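How to budget for a two-arm bench setup without running out of money in November

Posted 12/7/20

I've now priced one of these benches from scratch, and my first spreadsheet was a mess. It had two lines on it: left arm, right arm. Everything else got bought in a panic! So let me save you some of that.

Step 1. Write down the job first. Mine was putting bottles in a bin, so I only needed light arms with simple grippers. I got quotes from Skurkari and Fetura and threw out anything sized for heavier work.

Step 2. Price the table as its own item. I wanted walls on 3 sides and rails along the edges, and Pumell wanted $377 for the panels alone (ouch).

Step 3. Put $200 aside for the small stuff — cable ties, screws, spare fingers, caps. Then leave it alone until the arms are mounted.

Step 4. Ask about cables before you order. Mine had to follow the arm past every joint with some slack left over, and the longer ones took 6 weeks to ship. 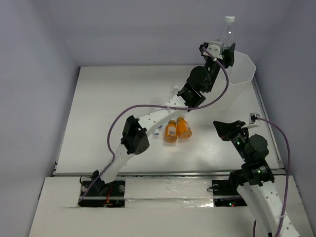
Left arm with a clear bottle at the bin, two orange ones still on the table.

Step 5. Buy your test items in more than one kind. Clear bottles and colored ones both belong on the list, and they're cheap, so get extras.

Last thing: get the shipping cost in writing. I'm still going back and forth over mine.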